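# Point d'étape — atelier « Lire et écrire à la maison »

À l'attention d'Elfriede Gerlach, fondation Lenz
22/08/2024
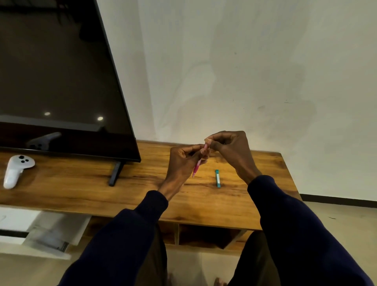 Chère Elfriede,

Merci encore pour votre patience, je vous avais promis ces pages avant la fin du mois et les voici, un peu plus longues que prévu (vous me connaissez). Depuis notre dernier échange au mois d'avril, l'appartement de Cinomdale a bien changé, et j'ai très envie de vous raconter où nous en sommes avec le tri des fournitures et l'aménagement du salon.

## Le tri des stylos et des feutres

C'était le gros morceau. Nous avions récupéré trois caisses de crayons, de stylos et de feutres, donnés par les familles et par la papeterie Proslow, et tout était mélangé. Chaque stylo est donc repris en main, essayé sur une feuille, puis rangé ou écarté. C'est lent ! On regarde aussi le capuchon et l'embout, car beaucoup de stylos reviennent avec un bouchon qui n'est pas le leur.

À ce jour, 668 pièces ont été vérifiées et 253 restent à voir. Nous avons écarté 43 feutres complètement secs, qui partiront au recyclage avec le prochain dépôt. Je m'attendais à bien pire — les caisses avaient tout de même passé un hiver entier à la cave.

Le tri se fait sur le meuble télé du salon, debout ou assis sur un tabouret. J'avais d'abord pensé à la table de la cuisine, mais elle sert à tout le monde et il fallait sans cesse débarrasser. Le dessus du meuble, en bois couleur miel, est assez large pour travailler à côté du téléviseur, et l'on y retrouve vite un petit stylo rose ou un feutre bleu-vert posé à plat. Le téléviseur reste éteint pendant les séances, c'est la seule règle que nous ayons vraiment fixée.

## Le meuble et ses casiers

Sous le plateau, les casiers ouverts vont recevoir les boîtes de fournitures. Ils sont assez sombres et je voudrais des boîtes claires, avec de grosses étiquettes sur le devant, pour que les enfants trouvent ce qu'ils cherchent sans tout sortir. Nous hésitons encore entre un rangement par couleur et un rangement par usage. Les plus petits préfèrent la couleur, évidemment, et je crois bien qu'ils vont gagner.

Le mur derrière le meuble reste pour l'instant tout simple, d'un blanc un peu cassé. J'aimerais y accrocher plus tard les premiers dessins, mais je ne veux pas percer sans l'accord de la propriétaire, à qui j'ai écrit et dont j'attends la réponse.

## Budget

Sur les 900 euros accordés pour l'équipement, rien n'a encore été dépensé pour les fournitures elles-mêmes, puisque les dons ont largement suffi. Je vous propose de garder cette somme pour les boîtes, les étiquettes et une bonne lampe à poser près du meuble. Le devis de Stidero pour les boîtes doit m'arriver prochainement, je vous le transmettrai tel quel.

## Ce qui reste à faire

- terminer l'essai des stylos restants ;
- choisir les boîtes et mesurer la profondeur des casiers (je l'ai notée une première fois, puis j'ai égaré le papier) ;
- préparer les trousses individuelles pour la rentrée ;
- remercier les familles, par un petit mot écrit à la main.

Si vous passez à Cinomdale en septembre, venez prendre un café et voir le salon, cela nous ferait un immense plaisir. Et si vous avez chez vous des capuchons orphelins, apportez-les — nous avons plusieurs stylos à marier.

Avec toute mon amitié et celle de l'équipe de l'atelier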